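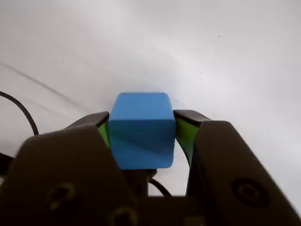

A bright blue cube held between two dark gray gripper fingers.

Skamau Opens Its Phone and Tablet Skin Shop to Custom Orders

CLANDEN, Feb 11, 2025 — I've been putting stickers on things I wasn't supposed to since grade school, so you can imagine how happy I am to write this one. Starting today, Skamau is taking custom orders for phone and tablet skins, and you can send us pretty much any artwork you own the rights to!

A little background for anyone new to us. Skamau is a small vinyl shop in Clanden, and until now we only sold ready-made designs. We have 464 of them in the catalog (yes, the grumpy pelican is still in there, please stop writing in about him). People kept asking if they could get their own drawings, band logos and dog portraits printed, and we kept saying soon. Well, soon took a while, mostly thanks to the cutting templates, which I redid more times than I'd like to admit.

The new skins are called the Troteo line. They're printed on a matte vinyl with a low-tack adhesive, so you can lift a corner and try again if you get it crooked the first time — and I always get it crooked the first time. When you want a change, warm it up a bit with a hair dryer and peel slowly from one corner.

Ordering goes like this. You pick your device, upload your picture, and slide it around in the preview until it looks right. We check the file by hand and write back if it's too small to print well. Troteo comes in 3 finishes: plain matte, soft-touch and a fine linen texture that I'm a bit in love with. Most orders leave the shop in up to 9 working days. Single skins are welcome, and there's no setup fee.

Shops and clubs can order too. Pasaribu, our print partner for larger jobs, is handling the bulk runs, and their color matching on the test sheets was lovely, even on the oranges, which gave us such a headache last August.

We're starting with four device families, and the full list of models is on the order page. If yours is missing, send us the model name and we'll add it to the pile. Laptop sizes are next on my list, but I'm not promising a date yet!

Members of the press who'd like a sample skin can write to the shop with a device model and a mailing address.

Contact | Press | Shipping and Returns | © 2025 Skamau. All rights reserved. | Back to top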